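In defence of the bad kitchen
By Rehema Kashindye

My kitchen has one drawer that opens properly. The others have opinions. The second one down has to be lifted and coaxed, and the bottom one has been shut since the winter before last with, I believe, the good potato masher inside it.

I mention this because I recently had a man from Clarow Kitchens in to give me a quote, and he stood in the doorway for a while with his hands in his pockets, the way a vet does before asking if you'd like a moment alone with the dog. His recommendation was a full renovation. The quote was longer than my lease, and it included an item called a "landing zone," priced separately. I asked what landed there. Groceries, he said.

I have a landing zone for groceries. It's the floor.

The renovated kitchen has become the thing grown adults talk about when they've run out of neighbours. I have been to dinner in 10 of them in the past year and could not tell you whose was whose. They are white, or they are the green that paint companies name after fog. There is an island. You are put on a stool at the island, a stool designed by someone with a grudge against thighs, and you watch your host look for the bin, which is behind a panel identical to all the other panels.

And then you eat takeout. I don't say this to be cruel – it was very good takeout. But if you have paid for a six-burner range you ought to be made to fry an egg on it once a month, with an inspector present. 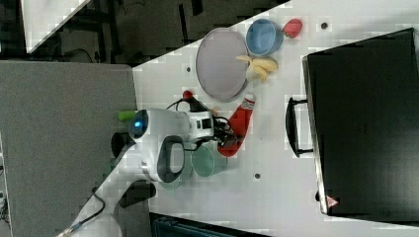 What the old kitchens knew

My grandmother cooked for a family of seven in a galley so narrow that you had to back out of it like a truck. She had one decent knife, a kettle, and a stove whose oven ran 225 degrees or 400 degrees and nothing in between. Everything she baked was designed around this. Her shortbread was a 225 recipe. Her potatoes were a 400 recipe. She regarded people with thermostats as slightly spoiled.

I'm aware that nostalgia is doing some lifting here. She would have taken the six-burner range in a heartbeat and had my grandfather's car on the curb to pay for it. She also burned her wrist in the same spot every Christmas, and I don't propose we bring that back.

Still, she could find the salt. A cramped, ugly kitchen that somebody has used for thirty years gets worn into the shape of that person's habits, and no showroom can sell you that, although Clarow will presumably try. The spoon is where your hand goes. The tea towel hangs on the oven door, where every design magazine in the country says it must not.

My neighbours across the hall tore theirs out last April. They have a tap now that comes on when you wave at it, and also when the cat walks by. They invited me over to admire it, and I admired it. Then they asked to borrow a potato masher.

I told them where it was.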